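Speaker notes – the sandwich lunch talk, Genholm hall, Friday

Start when the kettles are off. Thank Beltadier for the bread.

Slide 1. Last year the lunch club at Genholm made 1,917 sandwiches. Say the number slowly, then say that 891 of them went out between January and April. All of it was done on one table, with one board and a stack of plates.

Slide 2. Laying out. The board goes on the left and the plate in the middle, straight in front of whoever is building. Bread moves from board to plate one slice at a time. Mention the blue tape on brown paper – cheap, and it peels off at the end.
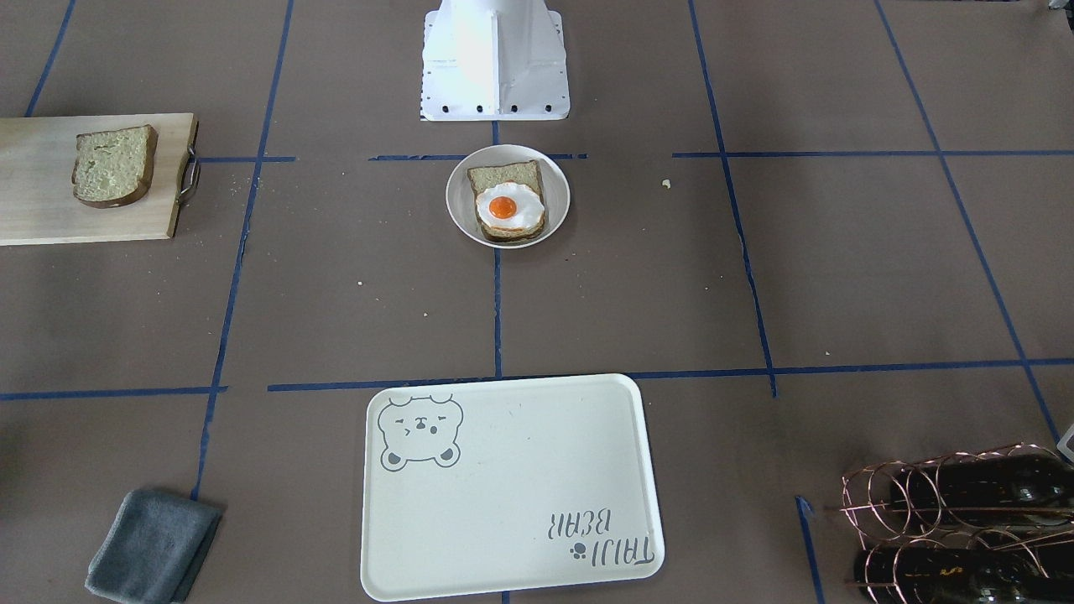
We used to butter a whole loaf at once and stack it. The bottom slices went soggy and the top ones dried out. Now each sandwich is finished before the next is started. It takes a little longer, and we throw far less away.

Slide 3. Closing the sandwich. Top slice on, crusts lined up, hand flat, no pressing. Pause for questions about fillings, but don't get drawn into egg.
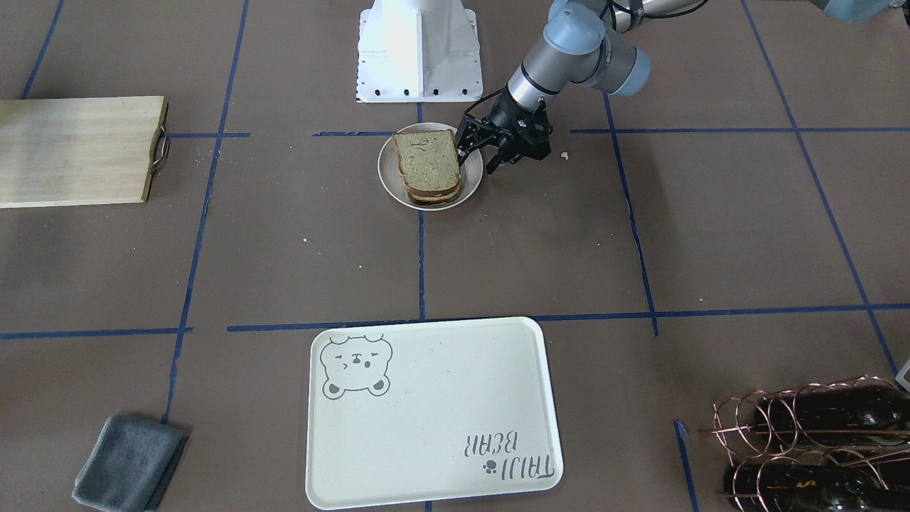 Crumbs are the next point. Wipe between batches and keep the cloth off the board. At the Adebisi centre they change the paper after every 80 rounds, and we have copied them.

Slide 4. Racks and trays. Wire racks are light and easy to rinse, but they slide about if you put them down at an angle. Set the whole base down before letting go.
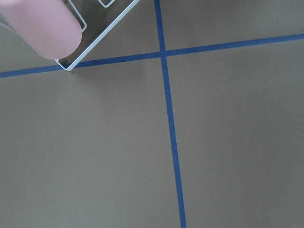
The Wustard rack costs more and holds its shape better. We have 3 of them. The older ones are fine for cups.

Slide 5. Serving. One sandwich to a plate, leave some rim showing so it can be picked up cleanly. Cut at the table if people ask. Then take comments from the floor.

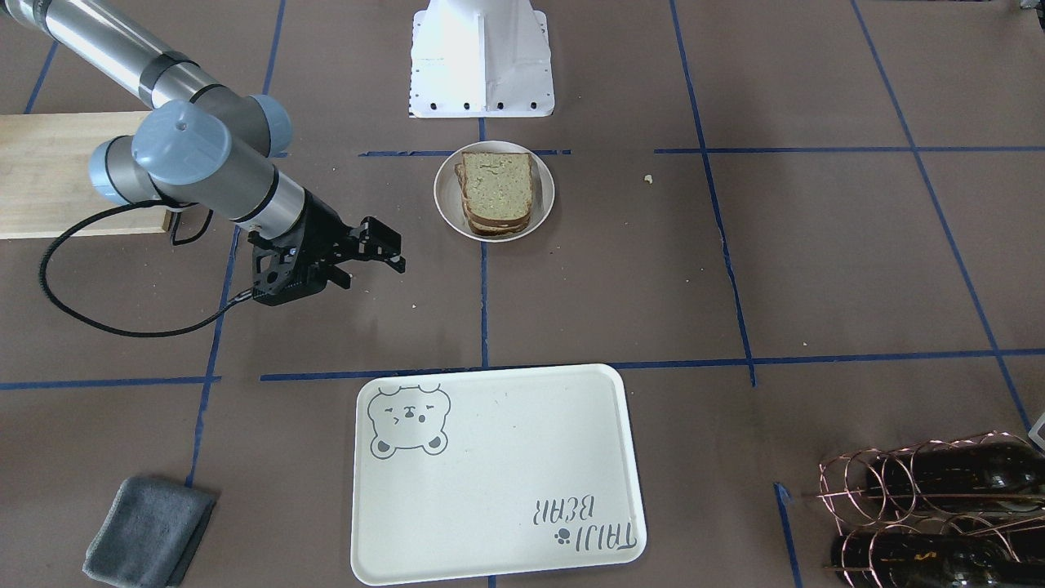 One helper said at the Adebisi run-through that cutting at the table holds up the queue, and that she would sooner cut everything on the board and carry it over in halves. Say we tried this for a month and the fillings slipped. Offer to try it again with firmer bread.

Finish by passing round the sign-up sheet. Pens are in the blue tin.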